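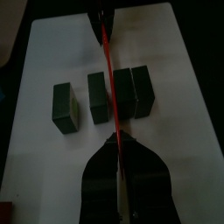 24. Juni 2026, spät, Fenster offen, draußen immer noch nicht richtig dunkel. Ich wollte eigentlich nur kurz aufschreiben, dass der Brief von Zeritz wieder nicht da war, aber jetzt sitze ich hier und denke schon wieder über die Klötze nach! Vier Stück, dunkelgrün, auf der weißen Platte, und ich kriege es einfach nicht hin, sie gleichmäßig aufzustellen. Zwei kleben rechts aneinander, als hätten sie Angst, und der ganz links steht schief und für sich allein. Dabei soll das Spiel doch gerade davon leben, dass man auf den ersten Blick eine Ordnung sieht. Na ja. Morgen.

Also, damit ich es in einem halben Jahr noch verstehe: Das Ding heißt jetzt Zorninstead. Ja, wirklich. Der Name ist mir unter der Dusche eingefallen und ich finde ihn immer noch gut, obwohl er nichts bedeutet (oder gerade deswegen, keine Ahnung). Ein Merkspiel mit Klötzen, jeder hat irgendwo eine farbige Markierung, und man muss sich merken, welche Farbe wo steckt, während umgestellt wird. Wie das alte Hütchenspiel, bloß ohne Betrug. Die erste Fassung im Dezember hatte noch Karten dazu, 122 Stück, alle von Hand geschnitten, und am Ende hat keiner die Karten auch nur angeschaut. Die liegen jetzt im Schuhkarton unter dem Bett und ich bringe es nicht übers Herz, sie wegzuwerfen.

Heute den halben Nachmittag über das Grün gegrübelt. Es ist mir fast zu dunkel, abends bei der Lampe schluckt es alles. Bei Proserard gäbe es denselben Ton eine Stufe heller, aber dann müsste ich wieder eine ganze Dose nehmen, und von der letzten ist noch mehr als die Hälfte da. Außerdem mag ich dieses Tannengrün. Es sieht nach ernsthaftem Spiel aus, nach Bibliothek, nach alten Leuten, die gut Schach können. Zweimal hatte ich die Bestellung schon im Warenkorb und zweimal habe ich sie wieder rausgeschmissen. Dann Kaffee gemacht und stattdessen die Regeln neu abgetippt, was auch dringend nötig war, weil auf Seite eins noch die Karten vorkamen.
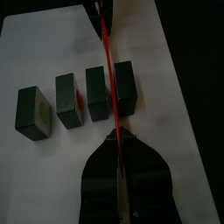
Wie lange sollen die Spieler die Farben am Anfang eigentlich sehen dürfen? So lange, wie man braucht, um sie einmal laut aufzusagen, und dann wird umgedreht. Keine Sanduhr, kein Handy, kein Gezähle. Das habe ich jetzt auch so in die Regeln geschrieben und bin richtig stolz drauf, weil es der erste Satz ist, den ich nicht dreimal umbauen musste.

Was noch offen ist: ob man die Klötze beim Umstellen anheben darf oder nur schieben. Schieben ist schöner, man kann mit den Augen mitgehen. Beim Anheben sieht man halt sofort die Seiten, und dann ist der ganze Witz weg. Andererseits schiebt es sich auf unserem Esstisch furchtbar, der hat diese Rillen, und bei jeder Rille kippelt es. Vielleicht gehört doch eine Unterlage mit in die Schachtel. Kashyap macht so was im Zuschnitt, aber die Preise habe ich mir noch nicht getraut anzusehen. 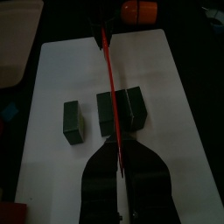

Über die kleine Variante habe ich beim Abwaschen auch noch nachgedacht, die für Kinder oder für müde Erwachsene wie mich. Drei Klötze auf dem weißen Brett mit den runden Ecken, einer mit etwas Abstand, die zwei anderen dicht nebeneinander, und schon wird es überraschend knifflig! Bei einem Paar verliert man nämlich viel schneller den Faden, welcher gerade welcher war. Vielleicht ist das überhaupt die bessere Aufstellung, auch für das große Spiel, und ich ärgere mich die ganze Zeit grundlos über meine krumme Reihe. Das muss ich mal ausprobieren, bevor ich alles neu ausmesse.

So, und jetzt tut mir der Nacken weh. Für morgen: bei Zeritz nachfragen wegen der Schachteln, Pinsel auswaschen (steht seit gestern im Glas, ups), Regeln ausdrucken, Milch kaufen. Und die Rückseite vom Regelblatt ist noch komplett leer, da könnte die kleine Variante hin, wenn ich die Schrift eine Nummer kleiner mache. Gute Nacht.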